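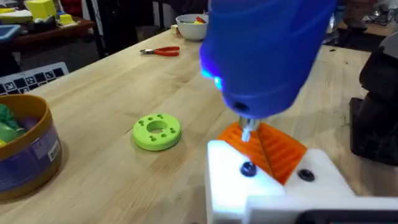 Chapter 4
How a Disaster Movie Gets Going

Most of us, I suspect, can remember the first time a movie ended the world for us. Mine was The Long Tide at Cassim, which my aunt let me watch far too late on a school night, and I slept with the hall light on until April! In that film a harbor town called Cassim slowly loses its beaches, then its streets, and only Florencia Zúñiga, a tide clerk with a stack of old notebooks, seems to mind.

We'll spend this chapter on the first act, the stretch before anything big falls down. Watch how long the writers wait. There are 3 small warnings (a stranded ferry, a flooded cellar, a dog that won't cross the bridge) before anyone in charge picks up a telephone, and by then we have had supper with half the town and grown rather fond of them.
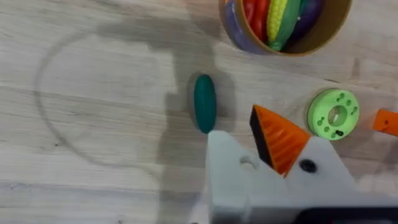

Why do so many disaster movies begin with an expert who is ignored?
It lets us in the audience know more than the people in power do, so that even a quiet dinner or a drive to work makes us nervous.

Keep that in mind as we turn to the opening of Broltberg, a louder picture with a cast of 900 extras, where the warning comes over the radio and the hero switches it off to hear a ball game.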